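Curious Kids > Stuff Around the House > Is White Really White?

Is white really white?

Ask a grown-up what color a sheet of paper is and they will say white. They won't even look. It's the kind of answer people give when they stopped checking years ago, so let's check.

Stores don't help much. Go to the paint aisle and you will find whites called Snow, Milk, Pearl and Cloud. A paint company named Tufa sells a white called Mivov, and the label says it is "the purest white there is." Pure compared to what? The label doesn't say. When a label uses a word like "purest," you are allowed to be suspicious.

What white is supposed to be

Light from the sun is a mix of all the colors in a rainbow. A red apple soaks up most of those colors and bounces the red back to your eyes. A white thing bounces nearly all of them back, and your brain calls the mixture white.

Notice the word "nearly." Ordinary white things don't send back every bit of the light that lands on them. They also can't send back light they never got. If the light in the room is a little blue, a white surface will look a little blue. If part of it gets less light, that part will look gray.

Your brain hides this from you. It knows the page is supposed to be one color, so it smooths over the differences. Painters have to learn to stop believing their brains. Look slowly at a big plain patch of white and see whether you would paint it all with the same paint.

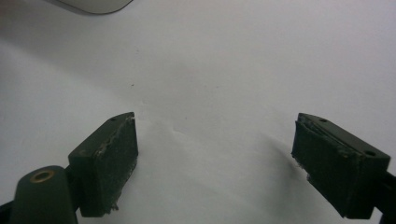
One reader in Kustbridge wrote to us that this was silly, that the paper on her desk is white all over, and that she had looked at it for a whole minute. Fair enough. A minute of looking is more than most people do. But looking is a weak test when your brain is busy fixing the answer, so try something stronger.

The peephole test

You need a plain white sheet, a piece of dark card, and a window. Make 3 small holes in the card, spread far apart. Lay the sheet near the window and hold the card a little way above it so you can see a different part of the sheet through each hole.

Now compare the holes. Is one spot grayer? Is one bluer? The dark card covers up most of the page, which makes it harder for your brain to guess. Try again in the evening with a lamp on. Many lamps give a yellowish light, so see what that does.

If all the holes look the same to you, write that down too. A test that is only allowed to come out one way isn't a test.

What about "extra white" paper?

Some paper has special stuff in it that takes in light we can't see and gives it back as blue light we can. A bit of extra blue makes paper look brighter to us. So when Pledia puts "whiter than white" on its drawing pads, it may really mean "slightly blue." That would be a harder thing to sell.

Contact us | Copyright Curious Kids | Back to top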